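I got the job at Nasten by being the only person in Astport who'd write jokes for 212 quid a week. The show was called Restside, it went out after midnight, and the host was Yến Đàm, who read every gag I handed her like a parking fine and then got a huge laugh with it on air. I never worked out how.

By January we were doing it all from home. I wrote the opening in bed, she did it from her kitchen, and the band was her cousin with a keyboard.

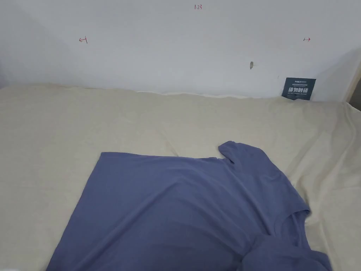

The monologue was due at six and I had one line, about the mayor's boat. Yến rang. 'Is that it?' she said. I looked round the room for help – white wall, beige sheet, blue T-shirt with one sleeve sticking up like it wanted to ask a question. So I gave her that. A press conference, all the reporters at home, and the only hand up belongs to a T-shirt.

Long silence. I could hear her kettle.

'What does it ask him?' she said.

'Whether he can swim.'

She hung up, and at ten past midnight she opened with it. Her cousin missed his cue from laughing. We had 3590 people watching, and one of them was the mayor, who rang in before the break.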